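Print this article
E-mail this article

Search the site Enter keyword Go

Filed under: Work & Workplace, Furniture

November 29, 2025

The desk that wants to be a dinner table

Danai Xenos has spent long enough writing about office furniture to be wary of the word "welcoming". It comes up on the second page of the Foleck brochure and again on the fourth, and when I read it out to her she put down her tea.

"Welcoming to whom?" she said. "It's a white table with holes in it for cables. I don't mind that. I've worked at plenty of them. But somebody wants me to pay extra because the back edge is wavy."

The table in question is sold for shared offices, where the same surface is supposed to do for laptops in the morning and lunch at one. Foleck suggests dressing it with crockery and a few seasonal bits so that staff will sit down together and eat. Xenos, who ran the refit of an office with 39 desks before she took up writing, has heard this before.

"We bought bowls," she said. "We bought a fruit stand. Within a month the fruit stand had phone chargers in it. People ate at their keyboards because that's where they were when they got hungry."

She does allow that the colours have been thought about. A lavender plate and a teal mug on a white top are easy on the eye, and the little striped pumpkins give it some warmth. What she doubts is how much a plate can do.

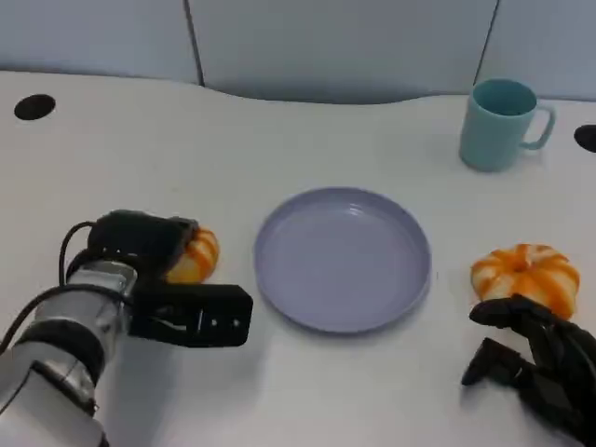
Plate, mug and pumpkins on the white tabletop, with the grey-blue partition behind.

"Look at where the cable holes are," she said. "Fine for a screen. Now put soup near one. I'd like to meet the person who signed that off, and I'd like them to come and do the wiping."

I asked whether the holes could be covered at mealtimes. She said they could, and that the covers would be lost by Christmas.

Clotilde Perrin takes a kinder view, though only a little. She advises small firms on how to lay out their rooms and has put Foleck tables into two of them. She told me the curved edge is less silly than it sounds.

"Where it dips in, you get a gap to the partition, and you can drop a lead down it," she said. "Is that worth the money? I'd want to see the price against a straight one. They were slow to send me that."

On white tops the two women agree. Perrin warns her clients that every smudge shows, and says most of them order white anyway. Xenos would have a mid-grey and be done with it.

"The brochure says it wipes clean," Xenos said. "Everything wipes clean if you wipe it. Who is going to? They never put that in."

And the pumpkins? She owned up to liking them. Her own kitchen had a row along the windowsill all through October, and she only moved them when she needed the window open.

"At home, yes. At work I'd give them 12 days before one gets thrown across the room."

She has asked Foleck for a table on loan, without the crockery, and is waiting to hear.

More in: Desks, Shared offices, Eating at work

Print | E-mail to a friend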